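Teaching a robot to fold towels, with hand-held grippers and no robot in the room

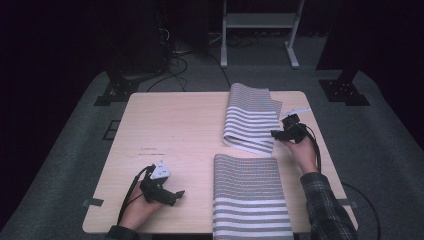 Caoimhe Ní Bhriain told me to stop calling it a folding project before I'd even got my coat off. Folding is the easy part, she said, and what her group at Casstead has been working on is the bit that comes before it, when the cloth is lying any old way and something has to decide where to grab.

I'd driven over from Ditville expecting to watch a robot arm do laundry (I'd even promised my sister a video). What I got was a table, a pair of striped cloths and two grippers that a person holds, one in each hand. You squeeze, the jaws close, you pick up the cloth and do your thing. Everything your hands do gets recorded, and later on a computer learns from it. The arms themselves live down the hall, and they don't get a turn until the learning's done.

The method is called Gritance, and the group put out its first proper write-up on 6 February 2022. I've read it twice now and had Caoimhe walk me through the hard pages, so let me try to pass on what I understood.

Normally, if you want a robot to learn a job from people, you collect a big pile of demonstrations and feed in the whole lot. Good ones, bad ones, the one where somebody sneezed. The robot then learns a kind of average of everything, and with cloth the average is awful! Two people will start the same fold from opposite corners, both of them perfectly sensible, and the robot splits the difference and pinches the middle of the towel.

Gritance cuts each demonstration into short pieces instead, and the cuts fall wherever a gripper closes or opens. So one fold might become a reach, a lift, a carry across and a release. The pieces get sorted by how the cloth was lying at that moment, and the robot learns from pieces that started out looking alike. It's a bit like learning to cook from cards with one step on each, filed by what's already in the pan. (That's my comparison. Caoimhe made a face at it but let it go.)

The part I liked best has to do with mistakes. When someone grabs a corner and loses it and has to go back, most groups would throw that recording away. At Casstead they keep it. The slip gets its own piece and so does the recovery, and the recovery goes in the "please learn this" pile while the slip doesn't. Caoimhe thinks the recoveries matter more than anything else they collected, and the numbers in the write-up lean her way.

So, the numbers. They recorded 3,787 demonstrations over the fall and kept 2,354 of them after checking. Most of the rest went out for dull reasons, such as the position tracking dropping for a moment or a recording started late. Then they set the real arms going on 300 test folds, with the cloth tossed down differently every time, and ran the same tests with a robot trained the ordinary way on the same recordings. The Gritance one finished clearly more of its folds, and the gap was widest when the cloth began rumpled. When it began flat there was hardly any difference between the two, and I was glad to see them print that in the main table where people will find it.

I asked if I could have a go with the grippers and I was hopeless. You'd think anybody who has folded towels since childhood would be fine, but your fingers are tucked behind the jaws and you can't feel the edge of the fabric at all. I kept pinching two layers when I wanted one. My fourth attempt looked like a burrito. Caoimhe kept the recording, naturally, and told me my recoveries were "very rich."

That clumsiness is on purpose, sort of. If you demonstrate with bare hands you use tricks the robot can't copy, like sliding a thumb between layers or smoothing with a palm. With the gripper in your hand you're stuck with the jaws the arm has, so whatever you work out is something the arm could do too. New people get a practice session of 7 folds before anything counts, and by the end of that most have quit trying to use their fingertips.

Stripes turn out to be a big help, by the way. With a striped cloth the computer can tell a lot from how the bands bend, where it's flat and where it's rolled over on itself. Which brings me to the complaint I heard when I phoned around afterward. Hrefna Gunnlaugsson read the write-up the week it came out and likes the cutting-up idea very much, but she wants to see it done on plain fabric before she gets excited. A solid navy towel in poor light is a different animal, she told me, and so is anything with sleeves.

I took that back to Caoimhe and she didn't argue. They tried a few plain cloths in October, she said, and the sorting step got muddled, filing rumpled starts with flat ones. Those runs aren't in the write-up as there were too few to say anything fair. The plan is to go back to plain cloth first and leave shirts for later. She wouldn't give me a date, and I did ask more than once.

Her other worry is speed. The trained arms are slow, and I mean really slow. I watched one do a single fold before I left, and I had time to send a text and read the answer while it made up its mind about a corner. Some of that is caution, since they run the arms well under full speed during testing, and some of it is the method stopping to look at the cloth again after every piece. Caoimhe reckons the looking could be trimmed a good deal. For now they'd sooner have it look too often.

Polák, the firm that built the arms they use, has asked for a copy of the sorting code, and the group says it'll be shared with anyone who wants it once the comments are cleaned up. The recordings are meant to follow, including the slips. I've asked them to leave my burrito out of it and haven't had an answer yet.

If you'd like to try the grippers yourself, they're looking for more people for the plain-cloth sessions, and left-handers especially. No experience needed, wear sleeves you can push up, and there's a sign-up sheet at the Casstead front desk. I've put my name down again. I think I can get that top corner.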